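Search this site
Enter keywords

Weekend baker wanted at Hasholm

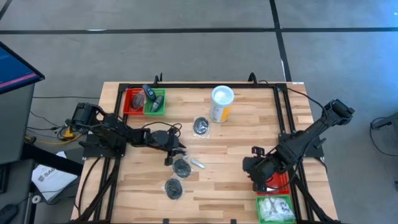 I'm Yee-man and I run the little bread counter at Hasholm. My early baker, Cheng-en Tang, is off to culinary school in March, so I need someone for two shifts a week – starts at 4 a.m., sorry! You'd be shaping rye and buns, mostly, and loading the oven (we did 402 loaves last weekend, phew). Pay is $82 a shift plus all the bread you can carry. Some experience is great, but I can teach you. Drop by before noon and ask for me.

Print | E-mail this page
Contact | © Hasholm | Back to top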